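Collecting demonstrations, week nine

6 December 2020

I said in October that I would write up how the data collection is going, and then didn't. We have 181 usable episodes of the music desk task as of last night, so this seems like a fair point to put something down.

For anyone who hasn't read the earlier posts: Plondby is the two-arm setup, and Ninel is the policy we are training on it. Ninel learns from examples. A person drives both arms through a task from start to finish, everything gets recorded, and the model is trained to produce the same kind of motion from the same kind of camera view. It has no other source of information about what a microphone is or where it should go. If the examples are bad, the policy is bad in the same way.

The music desk task is the third one we've tried. The first was stacking blocks, which went fine and taught us very little. The second was folding a cloth, and I've written enough about that. For this one I wanted objects that have a right way and a wrong way to be held, plus things standing nearby that can be knocked over. A thin stand in the middle of the table does that job well. If one arm swings too wide on its way in, it hits the pole, and the episode is spoiled.

An episode goes like this. The operator starts with both arms back near the rail. One arm picks up the handheld microphone, brings it in toward the middle and holds it there. The other arm comes in and takes it, and then puts it down on its own side. Both arms go back. A good run takes 20 seconds. My first ones took well over a minute, most of it spent lining up the handoff.

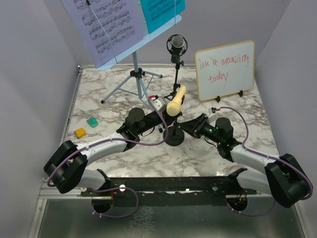
Photo: from the Plondby workspace camera. Free to reuse with a link back to this post.

The angle of the microphone in the gripper matters more than I expected. If it's held straight across, the second arm has to come in from directly opposite, and the wrists end up close together. If it's tilted, there is more room, and the operator can pick a spot on the body to grab. In the first batch I let people hold it however they liked. Ninel then learned something in between all of them, and closed the gripper on air a lot of the time. Now the rule is a diagonal hold with the head pointing down, and we throw out anything that's far from it.

I know there's an argument for keeping the variety. With thousands of episodes I would keep it. With fewer than two hundred I think it is better to do one thing consistently and vary the layout around it.

The layout is what we do vary. Between episodes we move the small things: the blocks, the whiteboard, the music stand. The sheets get swapped and so does the message on the whiteboard. The studio microphone stays close to the same place, with small shifts forward and back. None of these are part of the task. They're there so the policy learns to ignore them. An early version of Ninel was trained with the whiteboard in one fixed spot, and when I moved it over by the width of my hand the right arm stopped halfway and stayed there.

The walls help too. Before we had them, the camera could see the rest of the room, and the light changed all afternoon. Plain walls on three sides took care of most of that. I would put them up on day one if I did this again.

Some notes on recording, mostly for my own use later:

Check the cables before every session. They run along the arms in clips, and a clip that has slid down the forearm will pull at the end of a long reach. You can feel it when driving, but it's hard to see in the playback.

Stop after an hour. My episodes from the second hour are slower and have more small corrections in them, and the policy copies the corrections.

Label failures right away. I used to leave it for the evening and ended up watching everything twice.

Don't delete the failures. Dandetti, our replay tool, can sort them by where they went wrong, and that's how we found out that most drops happen when the first gripper opens too early.

Storage is the dull problem. The Aksoy drive we started with filled up, and the copy to the new one skipped 2 episodes with no error message. I only found them missing because the numbering had gaps. There's a check for that in the script now.

As for results, the current version picks up the microphone nearly every time. The handoff works when the arms meet near the middle of the table and gets worse toward either side. That matches the data, since almost all of our handoffs are in the middle. The next batch will be recorded with the meeting point moved left and right on purpose, and with the roles of the arms switched for half of it.

I'll retrain when that batch is done and post the numbers, including the bad ones. The recording script needs cleaning up before I share it, but the folder layout is the same as in the cloth post if you want to start from that.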